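Notes for Unit 3: What a grasp planner does and does not know
Revised 8/19/18

Read these before the lab. They assume you have the Jivex stack installed and have gotten through the perception notes from February. If your camera calibration file is still the default one, stop and fix that first.

1. The claim

The usual block diagram goes perception, grasp planning, motion planning, control. Each box hands the next one a clean answer. Papers like this picture and so do vendors. I would ask you to distrust it for the length of this course.

Take the arrow between perception and grasp planning. In Jivex it carries a list of objects, each with a label, a mask, a pose and a score between zero and one. The score looks like a probability. It is the output of the last layer of a network, squashed, and I have seen no evidence that an object scored 0.9 is right nine times in ten. The planner multiplies it by its own grasp quality number anyway. Ask yourself what the product of those two things means. I have asked for years and the best reply so far is that it sorts the list in a useful order, some of the time.

2. Where the numbers come from

Our training set for the fruit task, Votalwood, has 3955 demonstrations. That sounds like plenty. Now remove the ones where the target object is never touched by anything else, and you are left with 1639. Those are the ones that resemble a kitchen. The rest teach the policy to pick up a lemon standing alone, a skill with limited demand.

The Pelletier baseline reports 74 percent success on the held-out part. Before you quote that number, check three items in the evaluation script:
– what counts as success (lifted, or lifted and placed)
– whether a second try is allowed (it is, by default)
– whether the held-out part shares tabletops with the training part

I will leave the third one for you to look up. It took me an afternoon, and it should have been in the readme.

3. Clutter

Fruit in a basket is a fair test of a planner and a rude one. The objects are round, they touch, they hide each other, and the rim gets in the way of most side approaches. A mask that leaks from one tomato onto its neighbor gives you a grasp axis that runs straight through both of them. The antipodal check will pass. It has no idea there are two tomatoes.

Openwork sides make matters worse for depth. A depth sensor sees through a hole at one pixel and hits plastic at the next, and the smoothing filter then invents a surface halfway between. Collision checking against that surface is guesswork with a nice display. 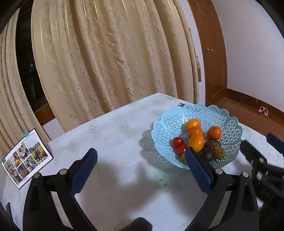

Wide lenses bring their own trouble. Straight edges bow, and if you feed the raw pixels to a pinhole model the error is smallest in the middle and grows toward the corners. Students tend to test with the object in the middle. Then they report that distortion doesn't matter. Test at the corners.

There is also the matter of the gripper hiding what it is reaching for. With a camera riding on the tool, the finger pads can cover part of the target, and a tracker that was happy a moment ago may start following the pad. Flendimberg, the tracker we use in the lab, has a flag for masking out the fingers. It is off unless you turn it on. The mask was drawn for one opening width and does not move with the jaws, so turning it on trades one error for another.

4. Lab work

Run the baseline on the clutter split with retries off. Log every failure and put each one under perception, planning or control. You will want a fourth heading for the ones you can't place. Use it freely – a report with that column empty will get a close reading from me.

Then swap the predicted masks for the hand-drawn ones and run the same split again. Compare the two logs case by case, not only the totals. If better masks turn some successes into failures, keep those cases and bring the logs to class.

Do not tune anything between the two runs. Hand in both config files with the report.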